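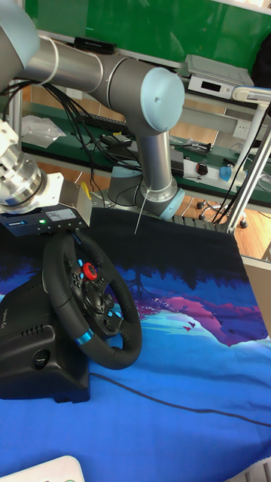 Robot arm and cables, Warkadach

Night owls wanted for a sleep diary study

Do you lie awake at 3 a.m. composing emails you will never send? Pirjo Toivonen would like to hear from you. The Sitden sleep study needs 60 adults who sleep badly and can write legibly, or nearly.
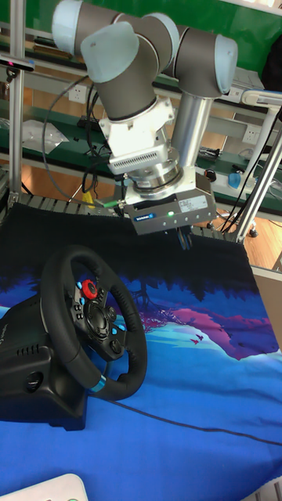 You fill in a paper diary for 15 nights - bedtime, wake-ups, coffee, regrets. It takes a few minutes each morning. Spelling is not graded.

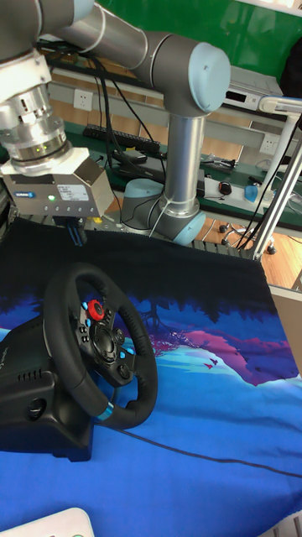
Night drivers and shift workers are especially welcome. We want to know how you wind down after work. If your idea of winding down is a racing-style steering wheel like the black one on the printed cloth, put that in the diary too, with the hour you finally quit.

Pay is $91, sent once the diary is back with us.
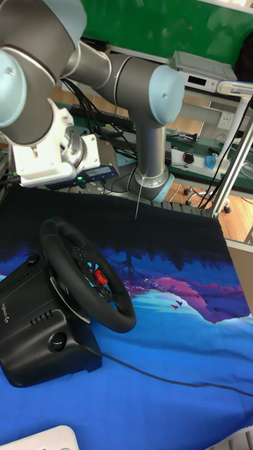

Can my spouse join too?
Couples are fine, but each person keeps a separate diary, and no peeking.

To sign up, ask for Brigitta Fankhauser at the Wumbei front desk before noon. She sleeps very well and is sorry about it.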